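How our robot club practises inside a computer

A robot arm does not have to be made of metal. At the Fikbridge robot club, children aged nine to twelve spend their first term with one that exists only on a screen. The program that draws the arm and its room is called a simulator. Ours is called Linex.

A simulator works a bit like a computer game. It knows the shape of everything in the room and works out what would happen if the arm pushed, lifted or dropped something. If the arm hits a wall, you press the reset button and start again. Nothing needs mending.

The arm has a gripper at the end, with two fingers that open and close. A virtual camera sits just behind it, so you look out over the fingers as you drive.
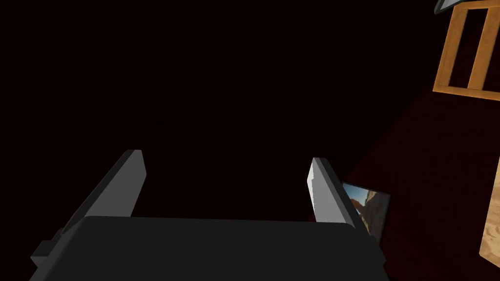
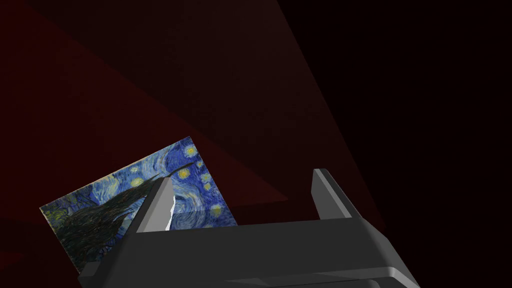
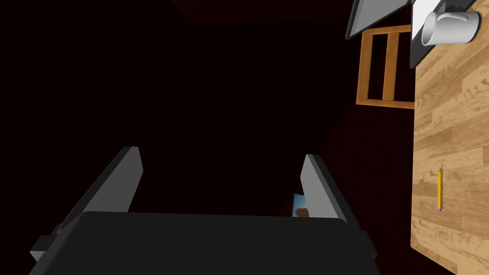 Learning to steer from this view takes a few weeks. Your own hand is easy to move because you can feel where it is, but on a screen you have to work it out by looking. Big, familiar things help. If you know how long a pencil is, the yellow one on the wooden table tells you how large the tabletop must be. The Starry Night picture is useful in another way – when it looks tilted, you know the gripper is turned compared with it.

Dark parts of the room are harder. With no edges to look at, it is difficult to tell whether you are moving quickly or slowly. Most beginners go too fast. Our rule is to move a little, stop, look, and then move again.

Each pair in the club has 2 jobs to share. The driver moves the arm. The navigator watches the screen and gives short instructions, such as "left", "down" or "stop". After 3 tries you swap over.

Once you can drive well, you start writing instructions for the arm to follow by itself. This is called programming. The longest program written in the club so far has 356 lines, and it took most of the spring to finish.

In March, pairs who are ready enter the Promerik Challenge, where every team gets the same task and the same room. Practice rooms open on Saturday, October 31, 2020.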